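Search this site
Enter keywords
Go

Visit report: the Womton board mill open day
Posted in October by the site editor

The mill at Womton opens to visitors once a year. Places are booked through the Colley packaging society, which ran a coach from the station car park at 8.40 am. There were 22 of us in the morning group. Hard hats and ear plugs were issued at the gatehouse, and phones had to go into a locker before the wet end.

The site makes solid board and corrugated case material from recovered paper. It has one board machine, commissioned under the previous owners and rebuilt by Benkirane after the purchase. Output in the last full year was given as 2,762 tonnes of the heavy grades, with the lighter liners counted separately. Most of the heavy board goes to makers of backing panels, transit trays and book covers.

Stock preparation

Bales are held under cover in the north yard and graded by eye and by moisture probe. Anything above the limit is set aside and blended in later at a low rate. The pulper is a vertical tub type, batch fed by conveyor. Each batch is diluted with water returned from the machine, and wire and plastic are drawn out on a ragger rope at the side of the tub.

Two stages of screening follow, then a bank of cleaners for sand and grit. The guide put most stoppages in the past year down to grit, chiefly from bales stored on bare ground by one supplier. The contract has since been changed to require pallets.

The machine

Forming is on a multi-former with 3 vats in use. A fourth is fitted but blanked off. The sheet passes to a press section with plain rolls, then to the drying cylinders. Steam comes from a gas boiler, with a heat exchanger on the exhaust hood that pre-warms the wash water. We were not given a figure for the saving.

Surface marking was discussed at some length. The felt leaves a faint texture on one side of the board, and some customers want it kept for grip or for glue. Others pay for calendering. Colour is not corrected on the standard grade, so the shade of brown moves with the bale mix. Buyers who need a steady tan take the dyed grade, sold as Grutatix, at a higher price. 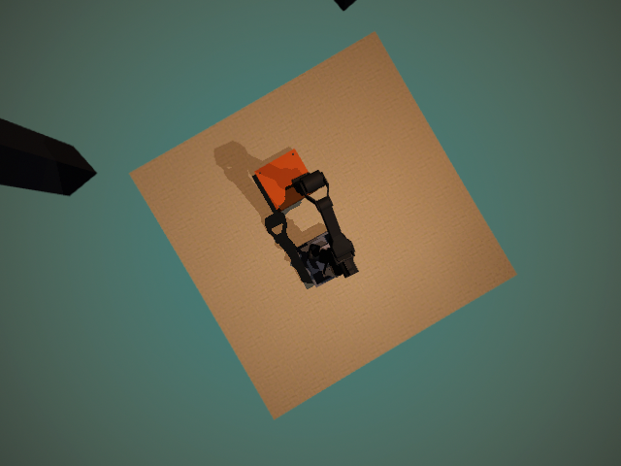
Cutting and finishing

The reel is slit and cross-cut in line. Squareness is checked on the first sheet of each run by measuring both diagonals, and again after any blade change. Blades are ground on site. A worn blade shows first as a raised burr on the lower edge, which then stops the sheets from stacking flat.

Sheets are stacked on pallets, strapped and left for a day before dispatch so that moisture evens out through the pile. Curl is the usual complaint from customers. The mill's advice is to keep the wrapping on until the board has reached the temperature of the room where it will be used.

Test room

The test room is small and held at constant humidity. Thickness, bending stiffness and ply bond are measured on every reel. Ply bond was being run during our visit: a strip is pulled apart between two clamps and the load recorded. The stiffness tester had been sent for calibration, and samples were waiting in labelled trays.

Practical points

The tour takes nearly 129 minutes including the safety talk. There are two flights of open-tread stairs and no lift to the machine floor. Tea is served in the canteen at the end. Sturdy shoes are required, and open-toed footwear is refused at the gate. Sample packs of the standard grades can be collected from reception on the way out.

Contact us | Copyright Colley packaging society | Back to top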